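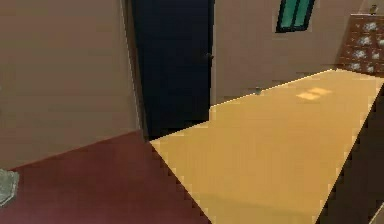

Render: mesa color ocre y puerta azul oscuro.

Foro de Defensa y Tecnología Militar > Defensa aérea > Sistemas de corto alcance

Tema: Gasano, el "cazadrones barato" de Stareo. ¿Alguien se lo cree?

rasante_sur
Mensajes: 3032
Abro hilo porque en el otro ya estábamos mezclándolo todo. Stareo ha colgado el folleto nuevo del Gasano, fechado en junio de 2026, y vuelve a prometer lo mismo que en enero: interceptor reutilizable, lanzamiento desde remolque, guiado autónomo en la fase final y un alcance "operativo" que no se define en ninguna parte. Me lo he leído entero, notas al pie incluidas. Lo único que dan con cifra cerrada es la altura de interceptación, 1292 metros, y ni siquiera aclaran si es la máxima o la de la mejor prueba.

¿Contra qué blanco? ¿Con viento? ¿A qué velocidad iba el otro? Nada. Luego nos quejamos de que los ministerios compran por PowerPoint.

Kombo73
Mensajes: 653
A ver, es un folleto. En un folleto no te van a poner la envolvente completa, eso va en la documentación que se entrega bajo confidencialidad a quien puede comprar. Lo de la altura me parece hasta generoso, otros no dan ni eso.

Yo le veo sentido al concepto. Gastarse un misil caro en tirar un cacharro de hélice no hay presupuesto que lo aguante, y eso lo sabe todo el mundo. Si el Gasano vuelve a tierra cuando no ha habido impacto y lo puedes recargar y mandar otra vez, ya has ganado algo.

rasante_sur
Si vuelve. Esa es la parte que quiero ver. En las demostraciones de Drendine lo recuperaron en red, de día y con el campo despejado. Eso en una posición real, de noche y con la dotación metida en el refugio, me gustaría saber quién lo hace.

Y otra cosa: "reutilizable" ¿cuántas veces? El folleto dice "múltiples". Múltiples son dos.
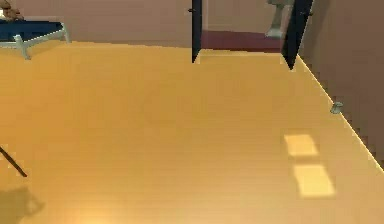
El coste por disparo que anuncian sale justamente de dividir el precio del aparato entre ese "múltiples" que no explican. Cambia el divisor y te sale lo que quieras. Con dos usos se queda en precio de misil portátil viejo, y el misil portátil viejo al menos lo tienes en el almacén, tienes gente instruida y sabes cómo falla. Tampoco veo por ningún lado lo que cuestan el remolque, el radar y la formación. Supongo que eso va aparte, como siempre.

vigia_cantabro
En lo del radar discrepo un poco. El sistema no lleva radar propio, se engancha al que ya tenga la unidad. Lo pone en la página cuatro del PDF. Así que no es que lo escondan, es que no entra en el paquete.

rasante_sur
Lo he leído. "Compatible con sensores de terceros". ¿Con cuáles? Compatible es una palabra muy elástica. He visto sistemas "compatibles" que necesitaron dos años de integración y un contrato aparte para que la consola dejara de dar trazas duplicadas.

Kombo73
Tú es que no te crees nada, macho. Si hubieras estado en el foro cuando salieron los primeros drones de reconocimiento de mochila habrías dicho que eran juguetes.

rasante_sur
Estaba y lo dije. Y los primeros eran juguetes. Los buenos llegaron después de que unos cuantos ejércitos se comieran los malos.

Mwajuma Rotich
Estuve en Drendine, en el día abierto a prensa y visitantes. Cuento lo que vi, que tampoco fue mucho porque nos tenían a unos 900 metros y detrás de una valla. Lanzaron tres veces. En la primera el interceptor subió bien y el blanco cayó, aunque desde donde estábamos no se distinguía si hubo choque o si el blanco cortó motor. En la segunda abortaron en el remolque. La tercera salió limpia y sí se vio el contacto.

El blanco volaba recto las tres veces. Pregunté si estaba previsto hacerlo con maniobra o con varios a la vez y me contestaron que eso correspondía a "fases posteriores".

vigia_cantabro
Gracias, es más información que todo el folleto. ¿El aborto lo explicaron?

Mwajuma Rotich
Por megafonía dijeron "parada de seguridad" y pasaron a los canapés. En el comunicado de después hablan de "dos interceptaciones con éxito", que es cierto, pero el intento abortado no aparece.

rasante_sur
Pues ya está, a eso me refería. Dos de tres con blanco recto y de día. No digo que sea un timo, digo que con esto no se firma nada. Que lo lleven a unas maniobras de verdad, con perturbación, con el blanco haciendo eses y con soldados de reemplazo en la consola en lugar de los ingenieros de la casa. Y que publiquen los fallos.

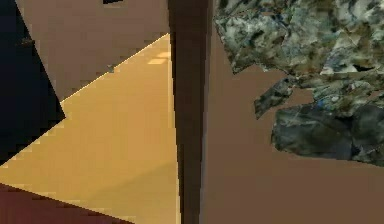 Kipchumba Lyimo
Pides una cosa que no hace ningún fabricante, ni grande ni pequeño. Publicar los fallos es regalarle al adversario la lista de cómo evitar tu sistema. Otra cosa es que el cliente los conozca, y para eso están las pruebas de aceptación. Yo he participado en alguna (de otro material, no de este) y os aseguro que no se parecen en nada a un día de visitantes. Si el Gasano es malo, se cae ahí.

rasante_sur
O se cae ahí o se rebaja el requisito para que pase. Que también lo hemos visto.

Kipchumba Lyimo
También, no te lo discuto. Pero entonces el problema es de quien redacta el requisito, y le estás pidiendo cuentas a Stareo por algo que le toca al comprador.

Kombo73
Eso mismo. Además, nadie ha firmado nada todavía, que yo sepa. Hay una carta de intenciones y poco más.

rasante_sur
Las cartas de intenciones tienen la mala costumbre de acabar en contrato sin concurso. Si alguien encuentra el número de usos por célula, aunque sea en una presentación para inversores, que lo ponga aquí y rehago las cuentas del coste.

vigia_cantabro
Tengo guardada la presentación de enero. Esta noche la miro, pero me suena que ahí también ponía "múltiples".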